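Chapter 7
Buying a Kitchen in a Box

I put this chapter off for two editions, mostly because I knew I'd have to be rude about software I like. By now you've written your own little simulator (Chapter 5) and broken it (Chapter 6), so you're ready to look at one somebody wants to sell you.

The one we'll pick apart is Zatia, from a small firm called Gaete. It's a ready-made set of simulated kitchens with an arm already bolted in, and a teaching licence costs £300 a year for a whole class. For that you get 23 kitchen layouts and 178 objects to put in them. I've used it with my own students at Pulbridge since July, and I have opinions!

First, the good bit. It installs. I know that sounds like faint praise, but anyone who has spent an afternoon with Sturnow (the package we had before) will understand why I nearly cried. Valentyna Melnychuk, who ran our labs that year, had every machine in the room going before lunch.

Now the grumbles. The manual is thin, the menus are odd, and contact between small things and hard surfaces still needs care. You can ask for a finer time step, and you should, but an older laptop will crawl. I run 200 trials of any task before I believe a success rate, and with the finer step that's an overnight job. Horacio Urrutia thinks I'm being fussy. We'll go through his argument in section 7.4, and you can decide which of us to side with.

The worked task for this chapter is one short, round white object on a marble worktop, with the arm brought down to it from above. Both views come from the orange-tiled kitchen.
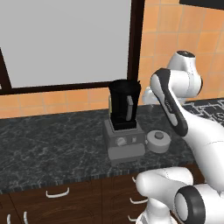
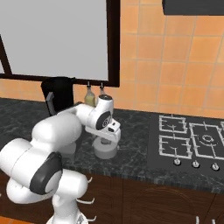
Before you touch the planner, open the settings and write down three numbers: the time step, the friction value for the worktop and the gripper's force limit. You'll change all of them by the end of section 7.3 and you will want to get back. I keep mine in a paper notebook, Kayode Uzor keeps his in a spreadsheet, and either will do. Then load the task, leave the object at its starting position and run it once with everything at default.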